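Visit report: Drirlow open day, Dec 7, 2024

The press freedom centre at Drirlow opened its doors to the public for two hours. It keeps 3,290 case files on reporters jailed, exiled or barred from travel, moved from Sutcombe in March.
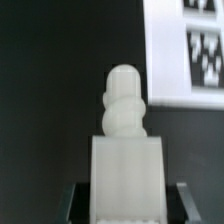

White 3D-printed piece with a twisted lower part.

Upstairs, staff showed how a travel ban is logged and checked with relatives. Lumenta -- the charity that pays the rent -- had a stall by the stairs. There were 42 names in the visitors' book when we left for the Fitholm bus.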